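Bench notebook – folding cell, Torkow line
April, entry started 8:40 a.m.

Fault under investigation: the right arm does not release the hem at the end of the long fold. It first showed up in the overnight batch and repeats on demand this morning. Opening this entry so the checks are all in one place. Garment for the checks is the red short-sleeved shirt, long fold, hem toward the arms.

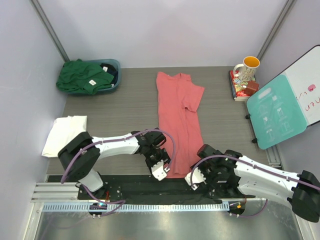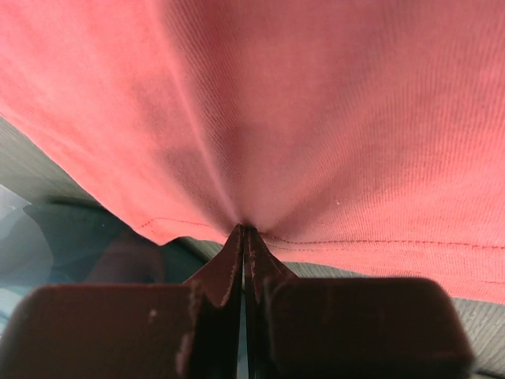 Overall view first, then the wrist view with the hem pinched.

Symptom. The fold program calls release, the gripper driver acknowledges, and the fingers open part of the way. The cloth stays with one finger. The arm then retracts on schedule, drags the hem back toward the rail, and the fold is lost. On two of the overnight cycles the arm kept pulling until the left side tripped on overcurrent, with both grippers holding the same piece of cloth. That second part is what moves this from a nuisance to a safety item. The arms should not be able to load each other through a garment without the cell stopping at once.

Log numbers. Overnight batch was 108 cycles. Failed releases: 7. All of them on the right arm, all on the hem, none on sleeves or collar. Larnen (the supervisor process) flagged only the two that ended in a trip. The other five were logged as good folds, so the success rate in last night's summary is wrong and should not be quoted.

Checks, in the order done:

1. Finger travel with no cloth, commanded full open. Reaches the stop every time. Repeated warm after half an hour of jogging, same result. Mechanism is not binding.

2. Position feedback at the finger motor against calipers. Agrees within what I can measure. No slipped coupling.

3. Cable to the right wrist. Wiggled by hand through the full wrist range with the driver in monitor mode. No dropouts. Connector reseated anyway, latch was fully home before I touched it.

4. Driver parameters compared with the left side. Mismatch found. The right driver has the open timeout from the old fingers, the left has the current one. The Kong drivers keep that value in their own memory and do not take it from the cell config, so the swap last month did not carry it over. With the short timeout the driver stops the open move early if torque is above the threshold, then reports done.

5. Loaded release, old timeout. Pinched a double layer of hem and pulled lightly by hand with the arm on hold. Opening stopped short on the third try. Driver reported done. Fault reproduced.

6. Loaded release, corrected timeout. No short openings in the same test, but one case where the fingers opened fully and the cloth still clung to a tip for a moment before dropping. So the timeout is the main cause and tip surface is a second, smaller one.

On item 6: the tips have gone past 3,000 grips since they were last changed according to the counter. The Pluvetti maintenance sheet gives no interval for the tip surface, only for the screws. Need to set our own.

What the supervisor should have caught. Larnen accepts the driver's done flag as proof of release. It does not compare actual finger position with the commanded one. The position is already on the bus, so this is a small change. Proposed rule: after any release, if the measured opening is under 90 percent of commanded, hold both arms in place, drop to low torque, raise a fault. No retraction until it clears. Retry once, then wait for an operator.

The two-arm load case needs its own rule. At present each arm watches its own current and knows nothing about the other one. With a stiff seam between the grippers, both can sit just under the trip level for several seconds. I would like a combined limit whenever both grippers are closed, set well below the single limit. Starting value to be found by test with a strap and a spring scale, not with a garment.

Until the above is in:
– no unattended runs in this cell
– speed cap at 30 percent for any two-handed move
– e-stop within reach of whoever starts the program
– if the cloth hangs on a finger, stop the cell before reaching in. Do not pull the garment free with the arms live. The driver will try to finish the open move when the load goes away, and the fingers jump.

11:15 a.m. Timeout corrected on the right driver and written to memory. Power cycled, value held. Checked the spare driver on the shelf, same old value, corrected and tagged.

2:30 p.m. Ran 40 attended cycles at reduced speed with the corrected value. No failed releases. One slow drop, same finger as in item 6. Not enough cycles to close anything.

Open:
– position check in Larnen, branch started, not merged
– combined current limit, test setup not built
– new tips for the right gripper, then repeat item 6
– relabel the five bad folds in last night's log
– add driver memory readout to the startup check so the two sides are compared at every boot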